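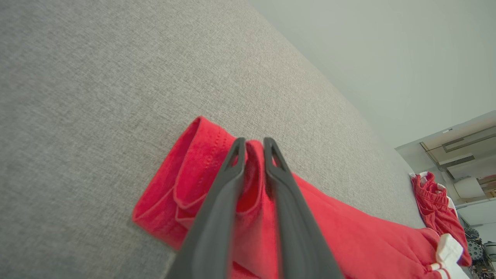

About Grurnis

Grurnis builds grippers and control software for robots that handle laundry and other soft goods. We have a workshop and test rooms in Pudthorpe and a small office in Parnach. Most of our customers are care homes and linen services.

How we got here

The company began as a maker of replacement fingertips for factory arms. Our first complete product was the Husar, a two-finger gripper for picking up clothing. It sold well for a first product. It also had a fault that we should have found before it shipped, and that fault changed how we work.

The Husar judged its grip by the current drawn by the finger motor. When a drive belt stretched, the motor drew less current, the controller read this as a loose grip, and the fingers kept closing. In April a unit at a customer site closed on a sweater sleeve and did not release when the operator pressed stop. The stop command cut power to the arm but left the fingers locked. The operator tried to pull the sleeve free and bruised two fingers.

We asked all customers to stop using the gripper that afternoon. There were 1,045 units in the field. We tested returned units in Pudthorpe and found stretched belts in 40 of them. None had been flagged by the self-check, which looked only at the motor.

What we changed

Hanyu Cheng, now our head of safety, led the repair program. The fingers open under spring force when power is lost. Grip force is measured at the fingertips, and belt travel is compared with motor travel on every close. If the two disagree, the gripper opens and stays open until a person resets it.

Every new software release must complete 2,230 test picks on knits, hems, waistbands and trim before it leaves the building. Power is cut without warning during 1,000 of those picks. A single failure to open sends the release back.

Reporting a problem

If a Grurnis gripper holds on when it should let go, switch it off at the wall and do not pull on the fabric. Then call the Pudthorpe workshop with the serial number from the underside of the wrist plate. Fault reports go to Hanyu's team first, and we publish the findings on our service page, including the ones that turn out to be our mistake.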